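How to Make a Bed with a Quilted Cover and Fold the Loose Bedding

We use cookies to remember your preferences and measure page visits. By continuing to use this site you accept our cookie policy. Accept / Manage settings

This procedure covers a single or twin bed with a fitted sheet, one flat sheet, and a stitched quilt as the top layer. It also covers the loose cloth items that collect on a bed during the day, such as throws, pillowcases, and pajamas. The method works for a double bed with the changes given near the end.

What you need

A clear surface for folding, at least as wide as the quilt folded in thirds. The floor is acceptable if it has been swept. A laundry basket. A lint roller or a dry, stiff brush. No tools are required for the bed itself.

Before you start

Open the window for ten minutes if the weather allows. Bedding that has been slept under holds moisture, and making the bed immediately traps it in the mattress. In humid months, June in particular where I live, I leave the covers turned back for half an hour and make the bed after breakfast.

Check the quilt's care label now, while you have it in your hands. Many quilts with printed or appliqué decoration have a lower temperature limit than plain ones, and the label is usually sewn into a corner seam at the foot end. Once you know which corner carries the label, use it as a reference. You will always know which end is which.

Step 1. Clear the bed

Remove everything that is not part of the bedding. Sort as you go: dirty items into the basket, clean items onto the folding surface. Do not fold anything yet. Folding on top of an unmade bed doubles the work, as each item has to be moved again when the sheet is tightened.

Step 2. Tighten the fitted sheet

Start at the head end. Pull both head corners down until the elastic sits fully under the mattress, then do the foot corners diagonally, pulling against the corner already seated. Smooth the surface outward from the center with the flat of the forearm. If one corner keeps slipping, the sheet has probably shrunk or the mattress is deeper than the sheet pocket. Sheet straps will hold it. I have used the Wollon four-clip type for two years and they have not damaged the elastic.

Step 3. Set the flat sheet

Lay the flat sheet with the wide hem at the head and the finished side facing down. The hem should be level with the top edge of the mattress. Tuck the foot end under, then fold the foot corners at 45 degrees and tuck the hanging portion. Leave the sides loose for a child's bed. Tight sides are hard for small children to get into and are pulled out every night in any case.

Step 4. Lay the quilt

Fold the quilt in half lengthwise and place the fold along the center line of the bed. Open the top half toward the far side. This needs less reach than throwing the quilt over the whole bed, and the overhang comes out nearly equal on the first attempt.

Use the stitching as a guide. On a quilt sewn in straight channels, line up one channel with the mattress edge. On a zigzag or brick pattern there is no straight line to follow, so use the row where the points fall and keep that row parallel to the side of the bed. Our quilt is mint green with a zigzag stitch and a large cartoon bee on it. A big motif like the bee serves as a second reference: once you have the quilt straight, note where the motif sits relative to the pillow and put it back in the same place each day. Any loose cloth left on the quilt has to come off before you judge the alignment, as it drags the surface to one side.

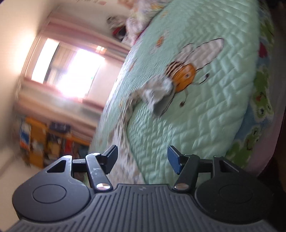

Step 5. Restore the loft

The raised segments of a stitched quilt flatten where someone has been sitting. Hold the quilt by two adjacent corners and shake it three or four times with short, quick movements. Lay it back down and pat flattened areas from the edge of each segment toward its middle. Do not pull on the stitching. If a segment stays flat after shaking, the filling has migrated or clumped, and a low-heat dryer cycle with two clean tennis balls will usually separate it. Check the label first.

Step 6. Fold the loose items

Take the crumpled pieces one at a time. Shake each item once and find two corners on the same short edge. Bring those corners together, run one hand down the fold to the opposite end, and match the remaining corners. Lay the item flat and press the air out toward the open side. Fold in half again, then in thirds.

A throw folded this way can be placed across the foot of the bed with the folded edge facing the door. Pillowcases go in the drawer in pairs.

Step 7. Finish

Place the pillow with the open end of the case facing away from the door. Run the lint roller over the top third of the quilt. Check the overhang on both sides by eye and correct it from the foot end.

Changes for a double bed

Set the fitted sheet as above but work diagonally from the first corner: head left, foot right, head right, foot left. Tuck the sides of the flat sheet if adults use the bed. When laying the quilt, walk around the bed once after opening it, since overhang errors are hard to see from the near side.

Washing interval

I wash sheets weekly and the quilt every 6 weeks. A quilt needs enough room in the drum to turn over freely. If you have to push it in with force, use a larger machine. Dry it completely before putting it back on the bed. The outer fabric dries well before the filling, so press several segments between finger and thumb and check for any that feel cool or heavy.

Nkrumah Agbenyega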